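3.2 How I taught the folds

I gave all the demonstrations for this part of the study myself, by remote control, and I'll admit the first batch was awful. My hands wanted to hurry (they fold laundry at home without asking me) and the arm simply couldn't keep up. So I threw those out and began again in February, with one rule – stop with the fingers open before every grasp, and only then commit.

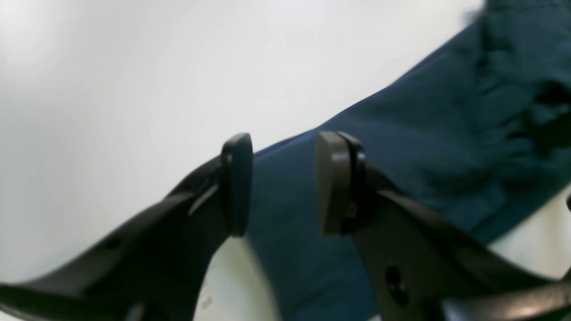

Areeba Chaudhry disagreed with the rule when she read our draft. Pauses teach the policy to dither, she wrote, and I should have trimmed them before training. She has a point! We tried it both ways, and I come back to that in Section 5.

What I kept in the end was 517 demonstrations, each up to 12 seconds long. Dark cloth gave me the most bother, as I found it hard to judge from the wrist view how much I'd picked up, so I learnt to close slowly and watch the creases gather. 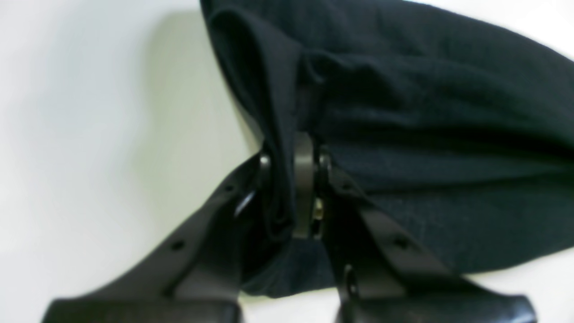
Hatem Morsy then repeated a share of the work by guiding the arm by hand, which he much prefers. His grasps were smoother than mine but his paths wandered more, and the two sets didn't mix as happily as we'd hoped.

Figure 7. The wrist view with a T-shirt, collar towards the top.
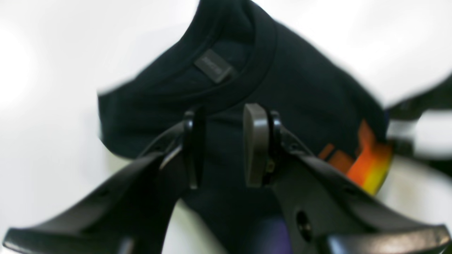

For T-shirts we both aimed to find the collar first and work down from there. I didn't write any of this into the task labels, so whatever the policy knows about collars it picked up from watching us.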